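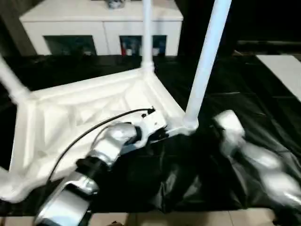

Removing legs from a molded plastic side table

Posted by Jocelyn Bañez

I have a white plastic table, square top, four push-fit legs, sold under the Firico name. I want to take the legs off for storage. Three came out. The fourth will not move. Is there a lock I am missing?

Noel Belmonte

No lock on mine. The legs are a taper fit and tighten with load. Turn the table over on a sheet, hold the corner down and twist the leg at its base while pulling. Pulling from the tip only bends it — the socket stays tight.

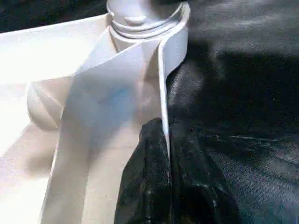 Black sheeting with a glossy, slightly crinkled surface.

Does the sheet need to be thick?
Any sheet that keeps grit off the top will do. I use a 5 mil one.

Murkwood

Warm water on the socket for 13 minutes, then twist. Worked for me in October. 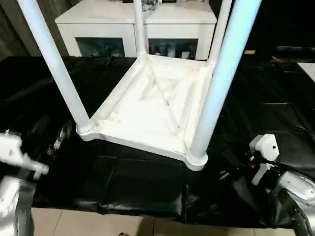
Can the ribs be used as a grip?
Hold the outer rim instead, as the thin ribs can crack under a sideways load.

Dirnumlow

Mine has screws. Check yours.
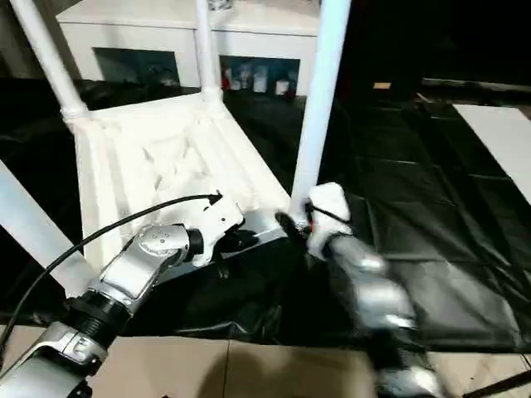

How should the legs go back in?
Wipe each socket dry, set the leg straight and press by hand until it seats. Skip the mallet — that is how the fourth one gets stuck.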